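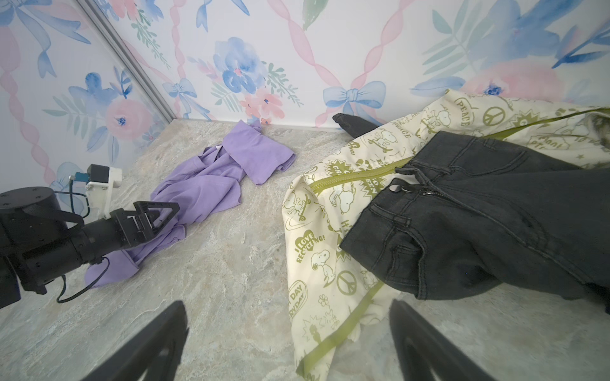

I did the whole Haugland trail in March, end to end, and I have been boring everyone I know with it ever since, so now it's the blog's turn.

If you haven't come across it, the trail starts behind the old feed store in Tirnport, follows the river for a good long while, then climbs through beech woods until you come down into Drernholm from the back side, past the water tower. It isn't famous. There's no gift shop at either end. I love it so much!

The trick with March is mud. Everyone told me to wait for May and I'm so glad I didn't, because in May you can't see the river for leaves, and in March you can see it the whole way, brown and fast and full of branches. I saw a pair of mergansers on the first bend (I had to look them up when I got home, I'm a beginner) and then a heron standing in somebody's flooded garden like it paid the mortgage.

You climb 1,198 feet in total, most of it in one stretch after the second footbridge. That stretch is steep. I stopped a lot. I ate a cheese sandwich sitting on a stump and then ate the other cheese sandwich, the one that was meant for Drernholm, and I regret nothing.

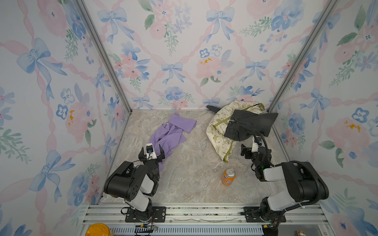
The top is flat and windy and goes on longer than the map suggests. There's a stone marker up there with 747 carved in it and I still don't know what it means. It isn't the elevation, and it's not a distance to anywhere I can figure out. If you know, please tell me in the comments, it's been bugging me for weeks.

Coming down is where I'd do things differently. I took the left fork at the sheep gate, as the map says, and ended up in a bog up to my shins. The right fork looks longer but it keeps to the ridge and it meets the same lane at the bottom. Take the right fork! My boots were on the radiator until Wednesday.

Clothes, while I'm on the subject. I know there are people with opinions on base layers, and I've read a lot of them, but I walked in an old cotton sweatshirt under a rain shell and was perfectly happy. Cotton is supposed to be terrible, and on a long wet day up high I'm sure it would be. For a dry, breezy walk with a bus home at the end, wear the thing you like wearing. I did carry a spare pair of socks in a bread bag and I'd tell anyone to do the same. 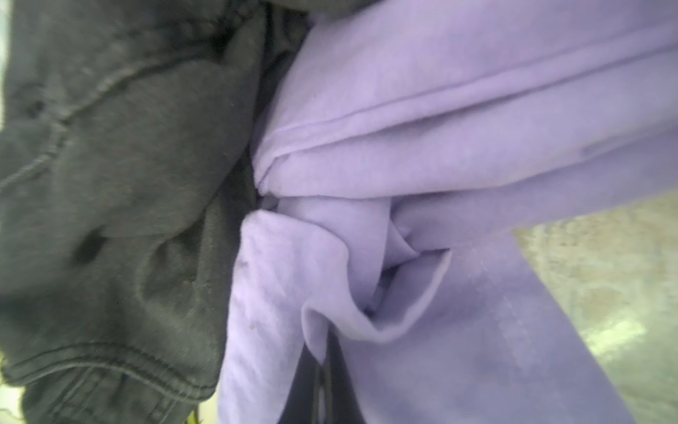

Gray cotton, heavy folds, pressed against a lavender one.

The bus back from Drernholm goes every 2 hours, and the stop is across from the bakery, so missing one is no hardship. I missed one. I had a cardamom bun and a coffee in a bowl, and the window seat, and watched the rain come in over the hill I'd just been standing on.

Next up I want to try it in the other direction, starting early enough to get the low sun in the beech woods. I'm also eyeing the loop around the reservoir north of Tirnport, which looks flat and friendly on the map. If you've walked it, let me know what the ground's like by the dam, and whether dogs are allowed on that side.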